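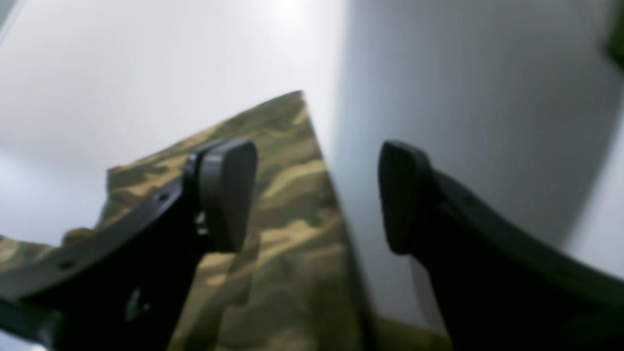

迷彩布

最后更新：12月　　撰文：拉克尔·雷贝洛（Raquel Rebelo）
分享 23　评论 19

迷彩布，又称迷彩面料、伪装花纹布，指表面带有不规则色斑、用以打乱物体轮廓的纺织品。它的本职是让人看不见，如今却多半用在希望被人看见的场合：T恤、书包、枕套、婴儿围兜，以及某些新郎的领结。一块迷彩布摊在白色台面上，其隐蔽效果约等于零，这一点从未影响销量。

本条目主要讨论民用迷彩布，尤其是它进入家庭以后的分类、洗涤、折叠与失踪问题。军用规格、红外反射率等内容，请读者另寻条目，那里的作者比较严肃。

名称

中文“迷彩”二字兼有“迷惑”与“色彩”之意，民间也叫“花布”“草皮布”，北方一些市场直接称“绿花的”。后一种叫法遇到沙漠色、雪地色和粉红色时会陷入困境，摊主的对策是一律加字，于是有了“绿花的，粉的”。

法语camouflage一词进入多种语言，英语口语里缩成camo。布商弗洛伦西奥·埃斯特维斯（Florêncio Esteves）在其自印的《布头札记》中抱怨，顾客打电话订“camo”，仓库听成别的东西，送去了300米驼色呢料。札记没有交代这批呢料的下落，只在下一页提到他那年冬天穿得很暖。

花纹

迷彩花纹按形状大致可分几类。

色块型。边缘圆滑，大片颜色互相咬合，像没搅匀的颜料，也像一张没有国名的地图。民用产品里最常见，印错一点也看不出来，因此深受小厂欢迎。

条纹型。色斑拉长，横向或斜向铺开，有毛笔扫过的痕迹。做裤子时若把布裁倒了，左右两腿会各走各的方向，穿的人自己往往最后一个知道。

数码型。由小方格拼成，远看柔和，近看像一张放大过头的照片。缝纫者对它评价两极：喜欢的说整齐，不喜欢的说看久了眼晕，剪刀下去不知剪到了哪里。

仿真型。直接印树叶、树皮、芦苇，多见于狩猎与垂钓用品。印得越好，放在草地上越难找，这本是它的优点，直到收帐篷的时候。

时装型。保留轮廓，颜色随意。紫色、橙色、银色均有。它已完全放弃伪装，不妨看作迷彩布的退休生活。

材质

花纹与材质是两回事，买布的人常常混为一谈。同一种花纹可以印在纯棉斜纹布、涤棉混纺、尼龙、抓绒、雪纺乃至浴帘上。单凭花纹判断厚薄、软硬，多半要失望；只看照片判断材质，失望得更快一些。

纯棉手感好，易皱，下水后颜色会逐渐变浅。涤棉较挺括，晾干快，摩擦后容易起球。尼龙轻，抖开时沙沙作响，对一种以隐蔽为宗旨的布料来说，这是个相当坦率的缺点。抓绒保暖，吸附猫毛的能力也出色，猫毛附上以后可算作第五种颜色。

家庭用途

迷彩布进入家庭，通常经由以下途径：旧工作服，打折时买的裤子，学校军训后留下的一套衣服，以及某位亲戚相信“男孩子都喜欢”的礼物。

军训服在中国家庭中占有特殊位置。它只穿了几天，扔掉可惜，再穿又没有场合，于是先做睡衣，再做擦车布，最后一截袖子在阳台上绑着晾衣杆，资历比家里多数电器都老。

改制也很普遍。零头布可做收纳袋、杯垫、围裙、工具卷包。手工刊物《克莱苏拉》（Clesura）登过一篇坐垫教程，步骤清楚，配图也认真，唯一的问题是作者用迷彩线在迷彩布上缝迷彩包边，读者来信普遍表示看到第三步就跟丢了。编辑部后来补登一版，改用红线，来信的人又说红线不好看。

缝纫与裁剪

迷彩布对初学者颇为宽容。花纹没有明显的上下左右，接缝不必严格对花，针脚歪一点也混得过去。裁缝乌尔霍·韦伊塞宁（Urho Väisänen）教新手时第一块布总发迷彩，第二块发细格子，据他说，学员对自己的认识主要发生在两块布之间。

宽容的另一面是找不着东西。划粉线会融进浅色斑块，大头针落在上面便不知去向，拆线时更难分辨哪一根是线、哪一根是布。常见办法有：

在反面画线，反面颜色通常较浅；
用彩色大头珠针，避开绿、褐、黑三色；
裁前在布边贴一小条纸胶带，标明正反；
收工时把针数一遍，再摸一遍，坐下之前看第三遍。

铺布时最好选浅色、平整的台面，布的轮廓会清楚得多。把迷彩布铺在深色花地毯上裁剪的人也有，他们的成品往往带有一点地毯。

洗涤

首次洗涤宜单独进行，深色部分可能掉色。水温以20度为宜，翻面洗，翻面晾，避免暴晒。同洗的白衬衫若染上淡绿，一般不会再回到从前，可以考虑重新归类为“橄榄色衬衫”。

迷彩布不显脏，这是它最受家长拥护的品质，也最容易误事。酱油、泥点、机油落在上面，都会被当成设计的一部分。贝当古洗衣店（Bettencourt）收衣时要求顾客亲手指出污渍位置，店主贾汉吉尔·西迪基（Jahangir Siddiqui）在柜台上放了一卷白色胶带，指一处贴一处。有顾客贴完才发现其中几处本来就印在布上，双方对着裤腿商量了很久。

熨烫按材质而定，与花纹无关。含尼龙的应垫布低温熨。熨痕同样不易看出，于是许多人根本不熨。

折叠与收纳

折迷彩衣物的难处在于找边。领口、袖口、下摆混在色斑里，平铺以后像一块没有主见的布。通行的做法是先提起两肩抖一抖，让衣服自己垂出形状，再放到平面上，从缝线最厚的地方开始对齐。裤子则先找裤裆，找到裤裆，其余都好说。

单块布料更简单：捏住两个角，对折，用手掌从中间往外推平，再折一次。若布面起皱，折痕与花纹重叠，肉眼不易判断是否折直，可用手指沿边摸过去。卷起来存放也可以，占地略多，但皱褶少。

收纳时忌与其他迷彩物品叠放。几件同花纹的衣服摞在抽屉里，会合并成一件很厚的衣服，取用者常把整摞提出来，再一件件剥开。收纳用品商哈勒沃（Hallevau）曾推出迷彩收纳盒，供存放迷彩衣物，退货登记里出现最多的理由是“找不到了”。该公司次年改出透明款。

选购

买成衣先看缝线和拉链，再看花纹。买布则应把布拉开一臂长再决定，巴掌大的样品常常只包含一个色斑，看起来就是一块普通的褐布。有人照着样品网购了窗帘，挂起来以后，客厅忽然有了前沿阵地的气氛。

花纹的循环长度也值得问一句。便宜印花循环短，同一块色斑隔一小段就再来一次，做成大件后颇像壁纸。克兰杜姆（Clandum）布行把循环长度写在布卷标签上，字很小，印在迷彩底上。

部分国家和地区对平民穿着军用制式迷彩有限制，出行前宜查询当地规定。为一条短裤在入境处作长篇说明，并不算旅行中值得回忆的部分。

争议

民用迷彩布的审美地位历来不稳。反对者认为它杂乱、好斗、难以搭配；支持者认为它耐穿、耐脏、搭什么都一样。时装评论人埃弗里特·里奇韦（Everett Ridgeway）在一篇专栏中称其为“唯一一种越流行越失职的花纹”，配发的作者像里，他围着一条迷彩围巾。

另一项争论关于它是否算中性色。衣橱整理者中有一派主张，迷彩可与灰、黑、卡其并列，当作素色处理；另一派坚持它是花色，一身之内不得超过一件。双方都同意，上下身穿两种不同的迷彩是个问题，至于问题出在哪一件，意见又分开了。

参见

斜纹布；格子布；军训服；褪色；失踪的袜子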